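Can anything sort the snack pile for me yet?

Cosimo Rizzi
Posted in Home Gadgets

I put together snack boxes for my kid's swim team, and every month the whole haul gets dumped out on a table and sorted by hand. It takes me 40 minutes and I'm so over it. I keep seeing clips of robots folding towels, so is there anything a regular person can buy that picks up little packets and drops them in the right box? My budget is $515, and yes, I know that's not much!

Siebe Hendriks

No. Get a label maker and a teenager.

Rowena Dela Peña

I pack orders at a small import shop and I've been following this stuff for a while (my brother-in-law is sick of hearing about it). Picking up one packet is pretty doable now. The pile is where it gets hard — shiny wrappers, clear bags, long boxes lying across small things, everything sliding when you touch it.

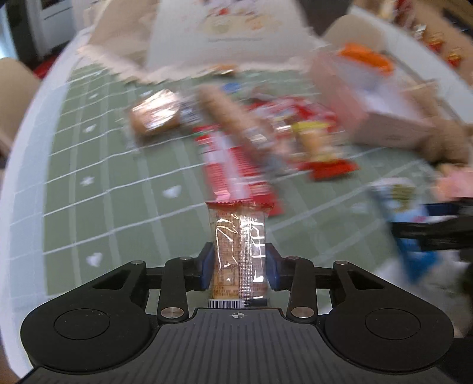
Wafer or biscuit packet in the blue finger pads, rest of the pile still to go.

Clear film is a pain because a camera can see right through it to the cookie. And crackers are worse than wafers if the grip is too strong, ask me how I know. For your money I'd skip robots this year and buy some 16 cheap bins, one per kind of snack, and sort as you unpack the groceries. It cut my own packing time a lot.

Ji-hoon Ki

What Rowena said about bins. I had a hobby arm from Plusora, under your budget, and it did okay with wooden blocks. With chip bags it dropped 9 before I gave up and ate them. Fun weekend though — just don't buy one expecting to get your evening back.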